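Ticket 56: Towels don't fit the tray when folded per card
Site: Parkden, linen room
Category: Folding / storage
Status: Open

Reported problem
Bath towels folded by the Folico card come out too wide for the tray. The card says thirds across, then in half. Requester says the towels must be a bad batch from Tamuno. I have my doubts – people blame the supplier first around here.

Log, 9:10 am
Measured 11 towels. All but one were within half an inch of each other. That doesn't sound like a bad batch to me. Asked whether they had been tumble dried on high. Was told "probably not."

Log, 10:40 am
Tried the fix in the Proltex care sheet: shake out, lay flat, smooth from the middle. The sheet claims this gets back "full shape." Got back maybe a quarter inch on 3 towels and nothing on the rest. Not convinced it's worth the time.

Log, 1:15 pm
Folded one the other way, long sides in first, then up from the hem. It fit with room to spare. So the card may simply be written for a different towel. Requester disagrees and wants replacements ordered. I'm not approving that until somebody shows me a towel that won't fit with the long sides in first.

Steps to repeat the test
1. Take one towel from the basket. Leave the rest where they are.
2. Lay it flat, long side running away from you, with the hem stripe and care label at the near end. Pull the far corners straight before you start.

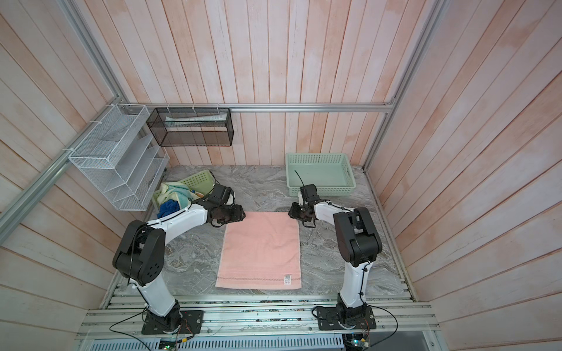
3. Bring both long sides in to the middle, then fold up from the hem.
4. Set it in the tray. If it sticks out past the rim, write down the width and add it to this ticket.

Next action
Requester to run steps 1 to 4 on 9 more towels. Card stays up for now, though I wouldn't trust it.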